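A visit to the Clarnside open day

24/10/2022

We had been meaning to go to the Clarnside open day for years, and every year something came up, so it was lovely to get there at last. Kikthorpe is a fair drive from us (and the last bit is all bends), but the hedges were full of berries and we stopped twice just to look at them.

Clarnside is an old woollen mill by the river, and the looms on the ground floor still run. Oh, the noise! You feel it in your feet first, and then in your teeth. We watched a length of grey blanket cloth coming off the Drodow loom, a great green thing with 1,508 warp threads in it, and I could happily have stood there until closing.
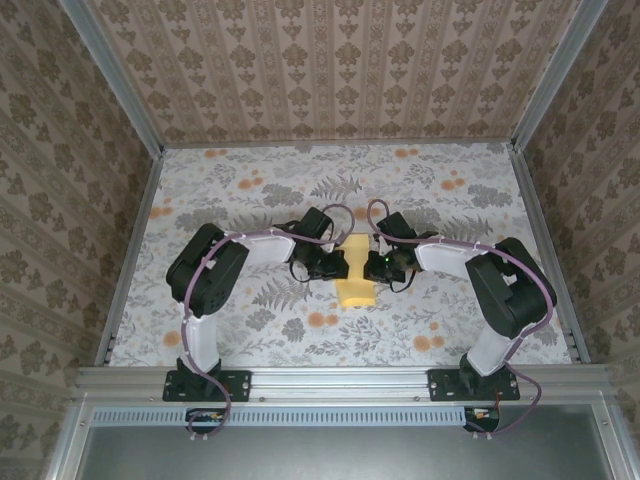

The dye house

You go down 3 stone steps into the dye house, and it smells of wet sheep and something sweeter that I never did place. The walls are stained blue to shoulder height. They still use the old recipe books, with snippets of yarn pinned beside each one, and the page for a mustard yellow is so well thumbed that the corner has gone.

After that we needed a sit down. The Simões tea room is across the yard, and the custard tarts are every bit as good as people say - we had 2 each, and I'm not sorry. 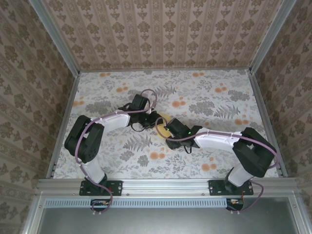 The mill shop was busy by the time we reached it, but there were plenty of blanket ends left in the baskets, and I came away with a soft green one for the back bedroom. Parking is in the field behind the chapel, so take stout shoes if there has been rain. The mill is closed over the winter and the next open day will be in September.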